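Does a Box with Little Walls Really Keep You Tidy?

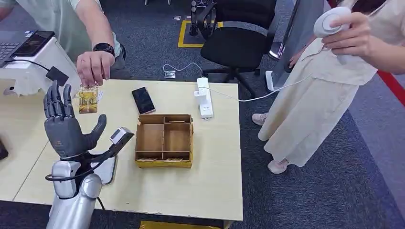
Grown-ups love to say, "Everything needs a home." Then they buy a box with compartments and wait for the mess to go away. Should you believe them? Let's check.

A divided box is a box with thin walls inside. The walls are called partitions. They make long spaces for long things, like pencils, and small cells for small things, like erasers. A narrow strip might hold a ruler, if your ruler fits. Measure it first!

Now the doubtful part. A box can't sort anything. If you drop a card on the table and walk off, the card stays on the table. The same goes for phones and chargers, and plenty of those are too big for a small cell anyway.

Some sellers say a tidy desk makes you smarter. Ask them how they know. At Stondance we kept a divided box on our craft table from February to August 2021. By the end it held 70 things, and almost half of them were in the wrong space. We still found the scissors faster than before, so the box did some good. Did it make us smarter? We have no idea, and we didn't test it.

Try it yourself. Pick five small things you lose a lot. Give each one a space and leave them alone for a week. Then look inside. Are they where you put them? If they aren't, try different spaces before you ask anyone for a bigger box.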